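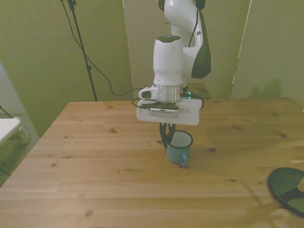
Blue enamel mug with a dark rim, on a pine table.

Kiss — Larndale (reissue)
Reviewed 19 Aug 2022

Rundberg put out their second album, Larndale, in 2012, and it was hard to find within a couple of years. The original label pressed a small batch of CDs and a smaller batch of vinyl, then folded. Copies of the record have been going for 200 dollars when they come up at all. Kiss, a reissue label that mostly handles folk and slow guitar music, has now brought it back on a single LP in a run of 997 numbered copies. I paid full price for mine. It came well packed, with both corners of the sleeve still sharp.

For anyone new to the band, Rundberg are a four-piece who started out playing covers in bars and slowly dropped the covers. The first album was rough and loud. Larndale is quieter, with pump organ and brushed drums, and the guitars are kept well back. Most of the songs are about a town the singer grew up near. He sings them in a flat, unhurried way that puts some people off. It put me off for the first week or so and then I stopped noticing it.

The new master is the main reason to buy this if you already own the CD. The old one was cut too hot. On "Feed Store" the organ and the bass ran together into one low hum, and the snare sounded like somebody tapping a cardboard box. Both problems are mostly gone. You can follow the bass line all the way through now, and there is some air around the drums. The vocal sits a little lower than it did before. I had to get up and add some volume on side A, but I'd rather do that than have it shouting at me. 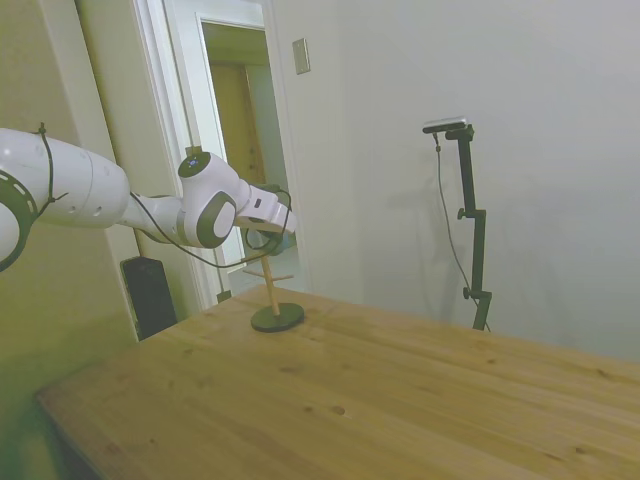
Keith Pearce wrote in after my first notes went up to say that the CD never bothered him and that he finds the new vocal level too low on "County Line," where the words matter most. He has played both on the same speakers, and he thinks the remaster trades one fault for another.

I went back to "County Line" with that in mind. He has a point about the second verse, where the voice drops behind the organ for a couple of lines. The rest of the song sounds fine to me. If you mainly listen for the lyrics, keep your CD as well.

Pressing quality is good but not perfect. My copy is flat and centered. Side A is quiet apart from a few ticks in the lead-in. Side B has a light swish during the first minute of "Ruswood," the long instrumental, and that is the worst place on the album to have one. A wet clean helped a bit. I've seen two other buyers mention the same swish, so it may be in the pressing and not just my copy. Kiss answered my email in a day and offered a swap, but I've kept the one I have for now.

The sleeve is a plain single jacket with a matte finish. It picks up fingerprints. The original had a printed inner with the lyrics, and this one has a folded insert instead, with the lyrics on one side and a short essay on the other. The essay is decent on how the songs were recorded (mostly live, in a church hall, with the heating off) and thin on why the band stopped. The type is small. I read it under a desk lamp.

There are 4 bonus tracks, and they come on a download card only. Two are early takes that don't differ much from the finished songs. One is a live version of "Feed Store" with a bad tape wobble. The last is a song called "Salt Truck" that was left off the album, and it is as good as anything that made it on. I don't know why it was left off — it would have fit easily at the end of side B, and there is room for it there on the vinyl.

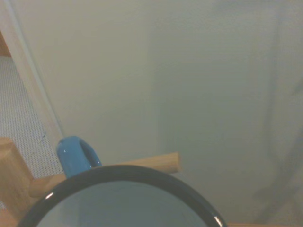

Why no bonus tracks on the record itself, one reader asks, when side B runs under twenty minutes? The same reader wants to know if the download is lossless, and whether the card expires.

The files come as WAV or MP3, your choice, and you can go back for the other format later. The card says the code is good through December of next year. As for the vinyl, Kiss told me the band wanted the original running order left alone. Fair enough, although I'd still have liked "Salt Truck" on a bonus single.

Shipping took nine days. The price is on the high side for a single LP with a plain jacket, but it's a long way under what the first pressing costs, and this one sounds better.

Sound: very good
Pressing: good, with the swish on side B
Packaging: fair
Extras: one great song and three you'll play once

Kiss says it has no plans for a second run. The label's own store still had copies when I checked, in black vinyl only.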